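## Robotics Club: Two Arms, One Ball
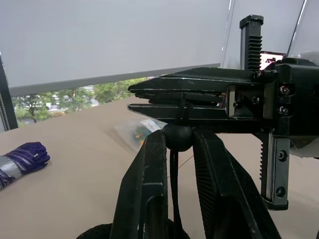

*The two grippers at work with the black rubber ball and its cord.*

The Vonddale robotics club has moved on to its summer project, which asks students to program a pair of arms to handle one object together. Teams of 2 started on it in July, working with the ball, a purple glove and a few other items kept on the table.

Most of the time so far has gone into the cord. A ball can be picked up by one arm without much trouble. Passing a loop of string from one gripper to the other is slower work, and the students have been driving both arms by hand to record the motion before they write any code for it. Each team records 40 runs and then picks the 30 cleanest to use.

The Sutlow branch of the club is doing the same task on its own pair of arms. The two groups will compare results at the Skudden meet, where every team gets 8 minutes at the table, setup included. Teams may bring one spare object of their own choice. It has to fit between the jaws and weigh less than the ball.

Club meetings are on Monday at 4 p.m. in the Tsolakis Building, second floor. New members can join at any point in the project and do not need to have programmed before. Please wear closed shoes and tie back long hair. Permission slips for the Skudden trip are at the front desk and should be returned there before the next meeting.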